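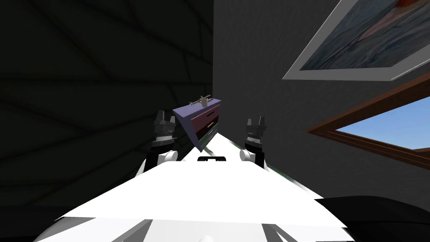

Render: Kagiso Moodley / Murska bench

Support > Murska > Gripper comparison > Frequently asked questions

Gripper comparison in simulation: frequently asked questions

Updated March 24, 2024

We receive many similar letters about the comparison of the Trorilar and Mtshali grippers, so we collected the answers on one page. If your question is missing, please write to Kagiso Moodley through the contact form of the project.

What is compared?

Two models of two-finger gripper, mounted in pairs on the same simulated two-arm robot. The arms, the body and the camera stay the same in every run. We also compare two controllers: the Fover controller and the plain position controller that we used before it.

Is it done on real hardware?

No. Everything on this page concerns the simulator. We wish to repeat a part of it on real arms in August, but the date depends on when the second arm comes back from repair. Please do not use our numbers to decide a purchase.

Which task do the robots do?

There are two tasks. In the first one, the robot must open a drawer and close it again. In the second one, it must take a small object from the top of the furniture and put it back in the same place. The second task looks simple, but it is where the grippers differ more. A light object with thin parts is easy to push away before the fingers close on it.

How long may one attempt take?

The limit is 600 control steps. When the limit is reached the attempt counts as failed, even if the fingers are already on the handle. Some readers find this too strict. We tried a longer limit and the order of the grippers did not change, only the waiting became longer.

How many attempts were made, and how many were good?

In the present release there are 2,901 attempts, both tasks and both controllers together. Of these, 931 were successful. Another 278 were stopped by the force limit, and they are marked separately in the results file because the reason is different from a simple miss.

Why is the success so low?

We did not tune anything for one particular gripper. The grasp poses are the same for both models and they are generous to neither of them. With a little adjustment for each gripper you can surely get a better result, and several users have written to us that they did.

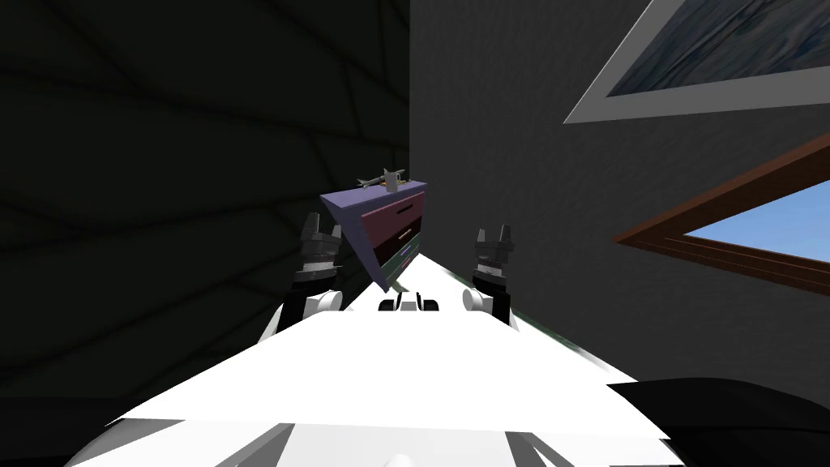 The other part of the answer is the approach direction. Both arms have to come past the front of the robot's own body, and the planner leaves a wide margin there. It often chooses a long way with the wrist turned up, and then few steps remain for the grasp itself. The Fover controller suffers from this less than the old one, as it starts to move before the whole path is ready.

So which gripper is better?

For the drawers, we see no difference that we would defend in front of a reviewer. For small objects the Trorilar did better with both controllers. The Mtshali has a wider opening, and we expected this to help, but its fingers also move more slowly in the model. We do not know yet which of these two things matters — a run with equal finger speed is planned.

Can I use my own gripper model?

Yes. You need a description file with the finger joints, the collision shapes and the mass. Put it in the folder "grippers" and write its name in the settings. Please check the mass twice! The most frequent error in files we receive is grams written in place of kilograms, and then the wrist drops as soon as the simulation starts.

My fingers pass through the handle. What is wrong?

Usually the collision shape is missing on the inner side of the finger. Turn on the collision view and look if both fingers are covered down to the tip. If they are, make the simulation time step smaller.

May I change the camera?

You may, but then your results cannot be placed in our table. The camera is part of the comparison — a gripper that hides the object from view should pay for it. Send such results with a note and we will list them apart.

Where do I send results?

Use the upload page of Murska. Include the settings file, the log and the version of the controller. Without the version we cannot accept the upload.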